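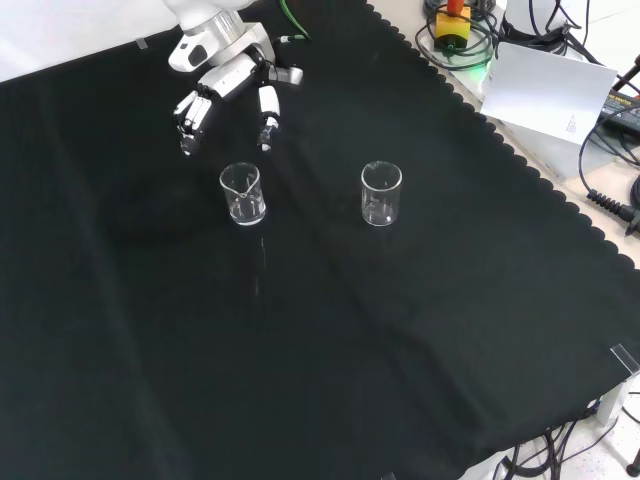

By Meinrad Zürcher
July

The Sturnatier is a teleoperation glove with a wrist tracker, sold by Wundent as a kit for recording demonstrations on arms with multi-fingered hands. It costs $3,000 for one hand. The box contains the glove, the tracker, a foot pedal, a USB receiver and a calibration plate. The left and right gloves are separate products. I bought the right one and have used it since spring for glassware tasks: reach to a beaker, grasp, lift, tilt over a second beaker, return.

Setup took 45 minutes the first time, most of it spent on the network configuration. The driver expects a fixed address for the arm controller and fails silently if it finds a different one. The manual covers this in an appendix. Once the address is set, the receiver is recognized at startup and needs no further attention.

Calibration is a sequence of nine hand poses held against the plate. It has to be repeated whenever the glove comes off. A saved profile can be loaded instead, but in my use the thumb offset was wrong each time I tried it, enough to close the thumb tip beside the glass instead of on it. I now recalibrate every session and ignore the profiles.

Finger mapping is the strong part of the kit. The software solves for fingertip position and lets the joint angles follow, so a pinch made by the operator arrives as a pinch on the robot even though the proportions differ. Two scale factors are exposed, one for the fingers and one for the thumb. I left the finger factor at its default and reduced the thumb factor slightly. With that change, approaches to a small beaker from above became repeatable enough that I stopped thinking about the thumb.

Wrist tracking is adequate. Translation is smooth and the pedal clutch works as expected: press to engage, release to reposition your own arm without moving the robot's. Rotation is weaker. Slow tilts, the kind needed for pouring, show a small stepping in the recorded trajectory. It can be filtered out afterward, but the built-in filter applies the same cutoff to the fingers and softens the moment of contact. I export raw and filter the wrist channels separately.

There is no force feedback. The glove has a vibration motor at each fingertip, driven by motor current on the robot side, and it responds too late to be useful with thin glass. I watch the fingertips and stop closing on sight. Clear glass makes this harder than it should be. A dark cloth under the work helps a good deal, for the operator as well as for the cameras, and the graduation marks give the eye something to judge rotation by.

Recording is handled by a companion program called Trirden. Each episode is one file with joint states, glove data and any number of camera streams on a common clock. Start and stop are on the pedal (double tap), so the free hand stays free. Bad takes can be flagged but not deleted from within the program, an odd choice. Of the 1,463 episodes I have recorded, 46 had a dropped camera stream, and Trirden reported the fault only when the file was opened. A warning at the time of recording would have saved me the repeats.
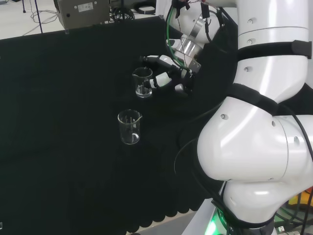
Naveen Ahuja wrote to me after reading a draft and holds that the glove is the wrong tool for a pour in the first place. He guides the arm by hand for the reach and the tilt, with the controller in gravity compensation, and uses a glove only to set the grasp. His view is that an operator standing next to the arm feels the weight and the limits of the joints, and that the resulting paths are shorter.

I tried his method for a week. The paths are shorter. The operator's arm is also in most of the camera views, and for a policy that learns from images that material is of limited use to me. Replaying the trajectory without the operator gets around it, at the price of running everything twice and putting the glass back exactly where it was. For a fixed routine with no vision involved, I would do it his way and skip the $3,000.

Comfort is acceptable. The glove fabric is thin and the palm unit is light, but the strap at the wrist loosens over a long session and the tracker shifts with it. A drift in wrist angle is the first sign. I added a second strap.

Replacement fingertip sensors are sold singly. I have needed one, for the index finger. It is held by two screws and a ribbon connector, and the swap requires a full recalibration followed by a restart of the receiver, in that order. The manual has them reversed.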